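The Play Kitchen, Two Months In

I said in July that I would report back on the play kitchen, and three people have now asked whether I still think it was a waste of floor space. The short version is that I've moved from "yes" to "mostly." The long version follows.

My starting position hasn't changed much. I don't believe a child needs a kitchen. I had a cardboard box with four circles drawn on top and I cooked in it for years, and I turned out able to feed myself. When Thongchai Srithong told me his two had played with theirs every day since they could stand, I took that the way I take anything a parent says about a large purchase. He would say that. He had to carry it up the stairs.

I looked at two before giving in. The Puro was all plastic and had a faucet that made a gargling noise, so that was out in under a minute. The Chisholm was handsome in the catalog and wobbled in the store when I leaned on it with one hand. What we ended up with came secondhand from a family on Statham Road who were moving, and it had no box and no instructions, so I can't tell you who made it. Please stop asking. I looked underneath.

What I'll admit is that whoever designed it had stood in a real kitchen at some point. The counter is white and the sink is a proper sunken basin you can lose things in. The tile behind the stove is laid the way real tile is laid. There's a hood with a plus button and a minus button, which is more than my own hood has, and mine cost more. The microwave says 01:30. It is always going to say 01:30. I find this restful, although I notice that everything in this household now takes a minute and a half to cook.

Now the complaints.

White counter. I don't know why anyone puts a white counter on something meant for small hands. It smudges if you look at it. I wipe it down and there's another mark by lunch, and it isn't even food. I've tried a damp cloth, and I've tried the Trostance spray that my sister swears by, and I couldn't see any difference between them. I'm back to the cloth. The spray smelled like a dentist.

The hanging utensils look nice. A slotted spatula and a spoon, both wood, up on their little hooks against the tile. In practice they spend their lives on the floor and I hang them up again at night, so I suppose what I've really bought is a display for the hours when everyone is asleep.

The pot I have no quarrel with. It's stainless steel and it has a good sound when you drop it, as I know very well. I was told it came with a lid. I have never met the lid.

And then there's the cooking itself, which is where my theory fell apart a little. I had assumed the draw would be the buttons and knobs, all the parts that make it look like a kitchen, and that the novelty would be gone in a week. The buttons were indeed finished with in a week. What lasted was putting things in the pot. Taking them out. Putting them in again. The carrot goes in, and it's a fat orange carrot with a green top that no grocery store would sell you, and then whatever else is handy goes in on top of it. Frequently that's the sponge.

I did raise the matter of the sponge. I explained that a sponge is for washing the pot and that soup generally does without one. I was told it was spinach. I've eaten a lot of spinach in my life and some of it was worse, so I let it go - and I've had the carrot and sponge soup several times since, with compliments to the chef.

Do I think it teaches anything? The websites say so, at length. Fine motor skills, sequencing, early math. I'm doubtful. I think you'd get the same from a saucepan and some real carrots on the kitchen floor, and you could eat the carrots. But I cook my own dinner in the next room while soup is being made in there, and for 7 minutes at a stretch it's quiet, so I've stopped arguing the point as loudly.

If you're thinking of buying one, buy it used and push on it before you pay. Measure the doorway too. Ours cleared by less than an inch and there's a scrape on the door frame I'm still being reminded of. And skip the 914 accessories they'll try to sell you along with it. You need one pot and one vegetable.

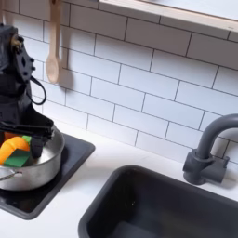
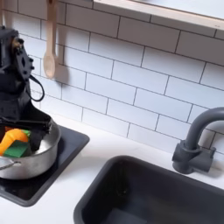
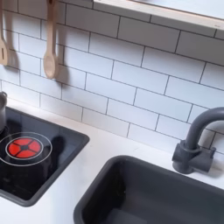
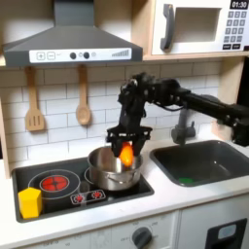
The play kitchen, with the stove end getting all the use as usual.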